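Sisodia Delegate 4: membership and ballot software for local party branches

Reviewed by Sunita Pathak

Sisodia Delegate is a desktop program for party branches that run their own internal elections. It holds the membership roll, checks who is eligible to vote under the branch rules, prints numbered ballots and produces a signed results sheet. Version 4 adds a suspension register and a rewritten import tool. I tested it in the Mumville branch office through November, on the roll we use for ward delegate selection.

The test roll had 1294 members. Import from a spreadsheet took 68 seconds on an old laptop. The program flagged 12 duplicate entries, all of them real duplicates, and missed one pair where the surname had been spelled two ways. Date formats have to be set by hand before import. If this is skipped, joining dates are read with day and month swapped and no warning appears.

Eligibility rules are built from drop-down fields: length of membership, dues status, ward, office held. Ours requires six months of paid membership before the notice of election, and this was easy to enter. The rule for members who have moved between wards was harder. Delegate allows one ward per person per date, so a transfer with a grace period needs two separate rules and a manual check.

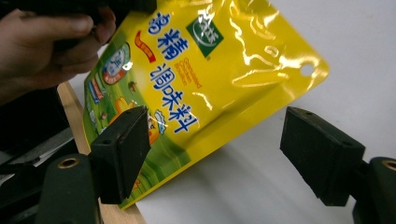
The suspension register is the main reason to upgrade. Each entry requires a start date, the body that made the decision and the article of the party rules it relied on. A suspended member stays on the roll but is left off the ballot list until the entry is closed. Entries cannot be deleted, only closed with a note – a sensible choice if a decision is later appealed.

Ballot printing is adequate. A run of 300 came out with correct numbering and even margins. Candidate names longer than one line are shrunk to fit, and the type becomes too small to read comfortably. There is no setting to turn this off.

The results sheet handles first-past-the-post and runoff counts. Ranked ballots are not supported. Toretby Rollbook, which the Dultville branch uses, does support them, but it has no suspension register and its audit log can be edited by any user with a password.

The manual is short and accurate. Support replied to two email questions, both within a day.

Recommended for branches with simple voting rules and a roll that gets disputed. Branches using ranked ballots should wait.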